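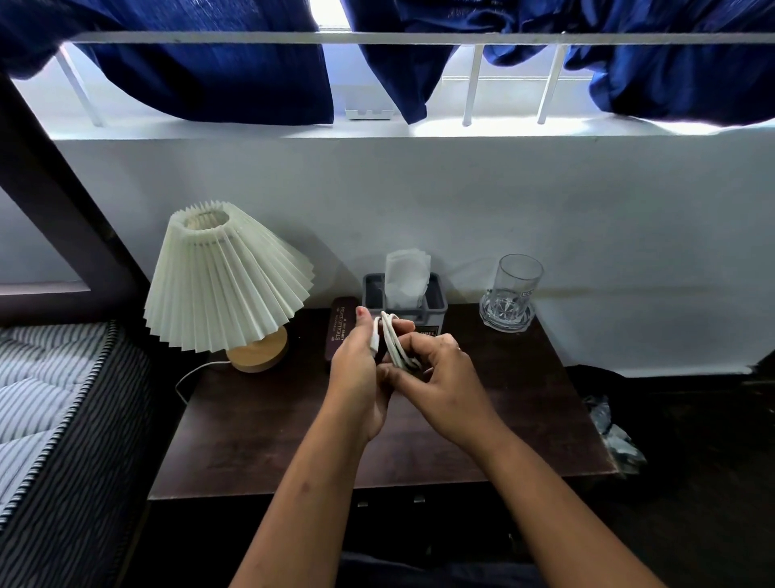
Phone charges slowly overnight on a long cable, normal on a short one

Posted by Heikki Suominen, 26 September 2020

I have a phone that reaches full charge by morning on the one-meter cable in the kitchen. On the longer cable in the bedroom it is often still at 41 percent when I get up. Same charger in both rooms – I carry it back and forth. The long cable was sold under the name Kiiskinen and the packaging gave no wire gauge. Is the cable faulty, or is this what length does? A charging app shows 1,416 mA on the short one and much less on the long one, and the number moves around.

Annapurna Lobo

Both are possible, but start with length. A USB cable carries power on two conductors, and the resistance of each goes up in direct proportion to its length. At 5 volts there is little margin. When the phone sees the voltage sag at its port, it lowers the current it asks for until the voltage recovers, so a modest drop in the cable can cause a large drop in charging speed.

Gauge matters as much as length. Thin cables use 28 AWG for both data and power. Better ones use 24 or even 22 AWG for the power pair, and this is sometimes printed on the jacket in small type, though not on braided cables.

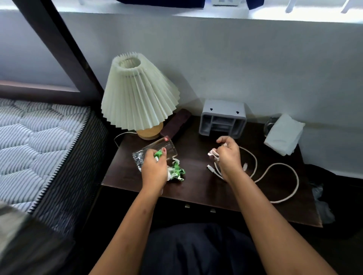

Before replacing it, do the following. Drain the phone to the same level for each test, leave the screen off, and charge for one hour on each cable. Compare the percentage gained and ignore the app, which reads current at the battery and updates slowly. Then clean the phone's port with a dry wooden toothpick, power off, and repeat. If the long cable improves when you hold the plug at an angle, the contacts are worn and it should be thrown out.

If the charger supports a higher-voltage mode and the phone does too, the drop matters less, as the same power is delivered at lower current.

Valtteri Ikonen

Had the same thing. Bought a thicker one, fixed.

Paavo Savolainen

Agree with the one-hour test. I would add an inline USB meter, which is cheap and shows volts and amps together. Put it at the phone end – at the charger end it will not show the drop. Under load I would want to see at least 4.75 V there. My old cable from Itberg read well below that and was warm near the plug after 9 minutes, so I stopped using it.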